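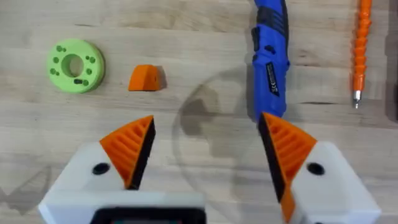
Figure 4.1 A green ring-shaped part, a small orange piece and a cordless screwdriver on a wooden bench top.

Chapter 4
The Bench and What Goes on It

July | By Katalin Szabó and Mercedes Taipe
Last updated: July

Small assembly work starts with the surface it is done on. In Chapter 3 you sorted fasteners by head, length and thread. In this chapter you will lay out a bench, place parts on it in the order they will be used, and drive your first screws. The practice project is the Vetavo hub, a flat disc with a cover that is held on by 2 screws. You will build it again in Chapter 7 with a bearing added, so keep your notes.

A bench top for this kind of work should be flat, pale and plain. Dark parts show up well on light wood, and so do dropped screws. Gloss paint is a poor choice under a bright lamp, as the glare hides small holes and slots. If the top is scratched or stained, sand it lightly along the grain and wipe off the dust before you set anything down.

Lay parts out with space between them. Put the main part on the side of your weaker hand, and the driver on the other side where you can pick it up without reaching over the work. Parts with holes on one face should lie with that face up, so that you can check the holes before you begin. Small curved or wedge-shaped pieces should rest on a flat side.
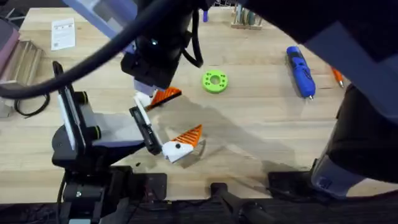 Figure 4.2 Pale bench top with a broad shadow across the middle. A wooden tray with slatted sides is at the far left.

Light matters as much as layout. A single lamp throws a shadow over the place where you are working, and a black screw lying in that shadow is easy to miss. Two lamps, one on each side, are better. At the Vestden training shop, where Macarena Orellana teaches the first-year course, students move their lamps before they are allowed to open a parts bag. Trays belong at the side of the bench. Leave the center bare until the work needs it.

Debris is the other thing to watch for. Specks of plastic or wood under a part will tilt it, and a screw driven into a tilted part goes in crooked. Brush the bench at the start and again after each assembly.

4.1 Seating a screw

A screw is seated when the underside of its head meets the part all the way around. Start every screw by hand and turn it until it resists. Then use the driver on its lowest setting. When a part has a pair of screws, bring both down most of the way before you tighten either one.

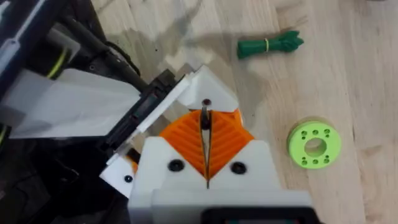 Figure 4.3 Black screw heads on either side of the notch in a white 3D-printed part.

Look at the heads from directly above and then from the side. A head that stands proud on one edge should be backed out and started again. The thread in a printed part wears quickly, and the Lakow test blocks used in Exercise 4.2 should be thrown out after 11 uses.

4.2 The rest of the room
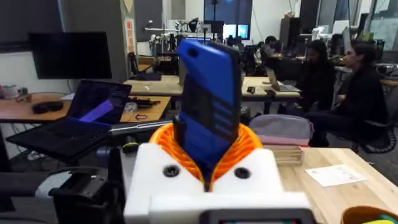
Things that are not part of the job need a place too. Phones, headphones and drinks collect on any flat surface, and once they are on the bench they take up the room that parts should have. A second desk solves most of this. The brown-topped one behind the laptop in the picture holds a pair of headphones, and the cables near its right end have ended up in a tangle with small electronic parts. Coil each cable and tie it before you put it down, and keep loose components in a lidded box, away from the cables.

Before going on to Exercise 4.1, clear your own bench completely and wipe it. You will need the hub, its cover, both screws, a driver and a tray.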